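Desk recycling cups go to every office on the Parow estate

12 March 2019

Workplaces on the Parow business estate are to be given small recycling cups for their desks and tables, after a trial in one building cut the amount of plastic thrown into general waste bins.

The cups are being supplied by Flindero, the firm that holds the cleaning and waste contract for the estate. They are shaped like a small bucket, wider at the top than at the bottom, and are meant to stand on a desk, a workbench or a kitchen worktop until they are full. Staff then empty them into the larger recycling bins in the corridors.

Flindero has ordered 2,000 cups for the first delivery. They will be handed out building by building, starting with Leitner House and the two blocks behind it. Tenants do not have to pay for them and do not have to sign up. Any firm that does not want them can tell the estate office before the delivery reaches its building.

The trial ran on the upper floors of Leitner House, where 129 desks and worktables were given a cup. Before it began, the only recycling bins on those floors were beside the lifts, and cleaners had reported that bottles and snack pots were mostly going into the waste bins under people's desks. Those bins were left where they were during the trial so that the two could be compared fairly.

Flindero weighed the plastic collected from the corridor bins at the end of each week. The total for the whole trial came to 700 kilograms, which the firm said was well above what it had expected from the building. It has not published a figure for the same floors before the cups were brought in, but said the general waste from them had gone down enough for one of the weekly collections to be dropped. 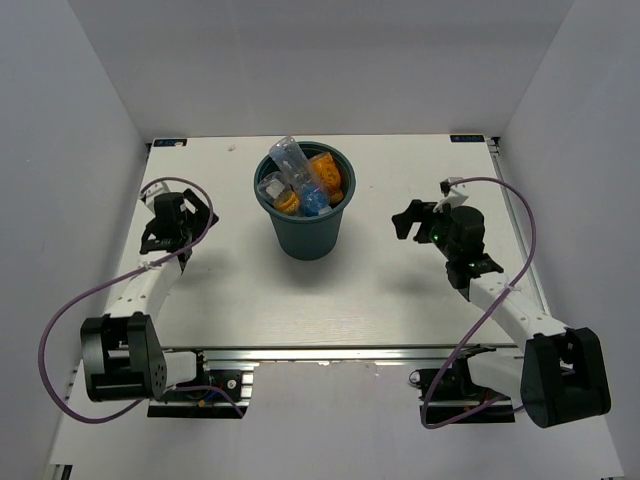 The cups will take plastic drinks bottles, small clear pots and tubs, and bottle caps. Bottles can go in whole and it does not matter if they stick out over the rim. Caps can be left on or dropped in loose. Labels do not need to be peeled off.

Food, tissues, tea bags and paper cups should not be put in. The estate office said tea bags had been the main problem in the trial, especially in the shared kitchens, where wet bags at the bottom of a cup meant the whole lot had to be thrown away. Kitchens will now have a lidded food caddy next to the sink as well. Glass and batteries have their own collection points on the ground floor of each building and this will not change.

People are asked to tip out any drink left in a bottle before they put it in. A quick rinse is helpful but is not required. Crisp packets and sweet wrappers cannot be recycled through the estate's present contract, though Flindero said it was looking at whether they could be added later on.

A notice showing what can and cannot go in will be put up beside the corridor bins. It was redrawn after the trial, when several firms complained that the first version used symbols that were hard to tell apart. The new one has plain words in large type.

Some tenants had asked whether cleaners could empty the cups during the evening round. The estate office said this had been looked at and turned down because of the extra time it would take, and because many workshops and laboratories on the estate do not want benches touched outside working hours. Each team will therefore be expected to empty its own. Most of the teams in the trial did so every second or third day.

There were also questions about space. The cup takes up little more room than a large mug, but firms with crowded benches said they would sooner share one between several people. That will be allowed, and spare cups can be handed back to the estate office, which will keep them for new tenants.

The monthly newsletter for tenants, Memo, will carry the delivery dates for each building and the weights collected. It will also list any loads turned away at the sorting plant. There were 3 of these during the trial, all of them put down to food waste.

The scheme will be looked at again in July. By then Flindero expects every building on the estate to have had its cups for at least a month. If the results are close to those from Leitner House, the firm has said it will ask to swap the large waste containers in the rear yard for smaller ones and use the space for cycle racks, which tenants have been asking for since the old ones were taken out.

Firms that have moved in recently and are not on the delivery list should contact the estate office at the main gate. Replacement cups can be collected from the same place.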